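Barard Robotics Club: Bench Gallery

Updated 2nd May

Welcome to the part of the site where we prove we do something besides eat crackers near expensive equipment. The club has 11 members this term, two arms and one project, which goes by the name Cullura. The name won a vote. The runner-up was "Screwy," and there is still some bitterness.

The assignment sounds like something you would give a bored cousin: put together a small box using two robot arms. A human can do it while watching TV. We have been at it since November, and our respect for the human thumb has gone up every week.

Click through at your own pace. Captions were written by whoever lost the coin toss.

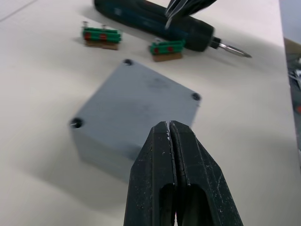 What does a team have to show at the Bevura student challenge?
Each team gets 20 minutes at the table to show one two-handed assembly task, and setup time counts. Resetting by hand is allowed, but every reset costs points.

Gray box, cordless screwdriver, and a screw in the left corner hole with ideas of its own about which way is up. The fingers have picked up plenty of scratches, and we have decided to call that experience. There's a spare set in the drawer marked DO NOT USE, which is where we keep everything we're saving for the competition.

A word on screws, while we have you. The software team believes they are a solved problem. The hardware team believes the software team should come downstairs more often. Both groups agree that the lid was designed by an enemy, although the lid was designed by the club.

We log every attempt, good or bad, and the goal is 2,000 before we pack for Bevura. The count stands at 925. Anyone handy with division is asked to keep the result to themselves.
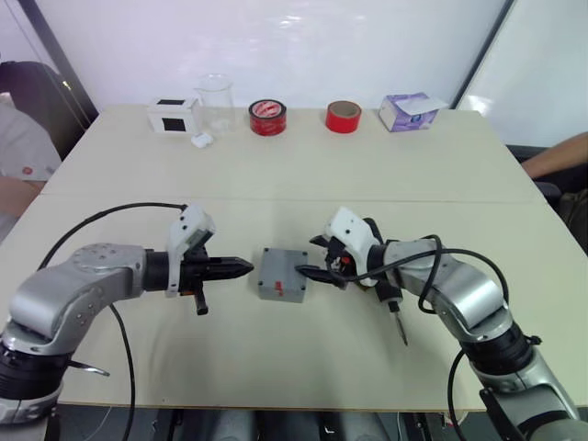
Can new members join if they have never programmed anything?
New members start on bench work and logging, so programming experience isn't required. Most pick up some Python along the way, and the Danzer Hall lab is open to them from their first meeting.

Two arms, one small box in between, and the red tape lined up at the back of the table with the beaker and the tissues. Getting both grippers this near the same object without an argument took us most of the winter. The left one is a hair more cautious than the right, a setting we keep meaning to fix and have now started describing as style.

Tape is the only supply we have never run out of. If the club folds, please divide it fairly.

Still to come in this gallery: the new box lid (version four, smaller holes, bigger promises), the poster for the Bevura hallway, and the cart we are building so that we can stop carrying the arms down the Danzer stairs like a pair of sleeping dogs.

If you want to see the project in person, the lab is on the second floor, at the end with the working lights. Come in, sign the sheet, and please keep your coffee on the windowsill. The windowsill rule is older than the club website and better maintained.

Older galleries are under "Archive," including the line-following car and its brief relationship with the stairwell.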